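The Second Shift at Prernard

The sorting cell had stopped for the second time that night, and Elsa Kuusisto went down to look at it.
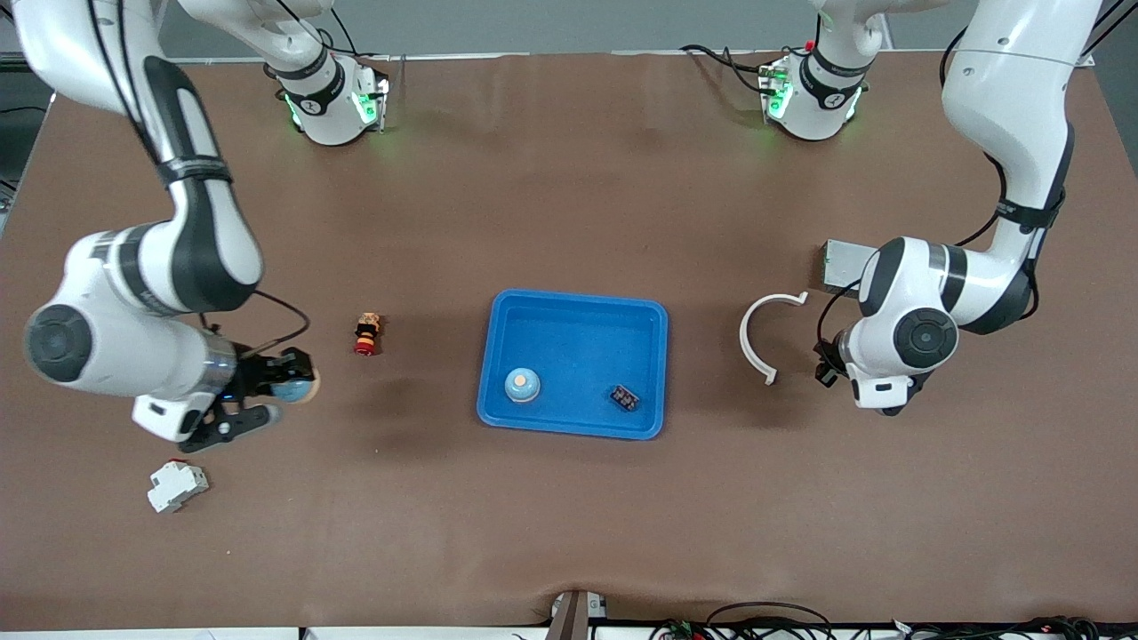 Jarmo told her over the radio that she shouldn't touch anything until he had cut the power from the panel. She said the lights were green. He said the lights had been green in September too, when the Truvier arm came down on the tray at full speed and cracked it from rim to rim, and would she please stand back.

She stood back. The right arm had closed on the pale blue piece and stayed there. No alarm had come up on the screen. The log said the piece had been put down 52 seconds ago and that the arm was at rest in its home position, ready for the next one.

"It thinks it's finished," she said.

"Then it's lost its place," said Jarmo. "If it starts again, it'll start from where it thinks it is. Are you clear of it?"

"I'm clear."

She heard him put the radio down on something hard. The strip lights over the benches hummed. Elsa had worked at Prernard for 12 years, most of them before the arms came, and she had once reached into a packing machine to free a carton because the belt had stopped and she was in a hurry. She still had the scar on her wrist. She put both hands in her coat pockets.

The left arm moved first. It swung up, fast, and stopped with a knock she felt through the floor. Then the power went and the fans ran down.

Jarmo came through the door with the key to the panel in his hand. He looked at the arm and then at how far she was from it.

"Did you press anything?"

"No."

"Write that down. Write the time as well. Britta Wiegand will want it, and she'll ask if you were inside the line."

"I wasn't."

"Write that down too."

He hung the lock on the panel and gave her the key, as the rule was that whoever had been nearest kept it. They left the parts where they were for the engineer from Drovden. Elsa filled in the form at the desk by the door. Under "Injuries" she wrote "none", and went to find some tea.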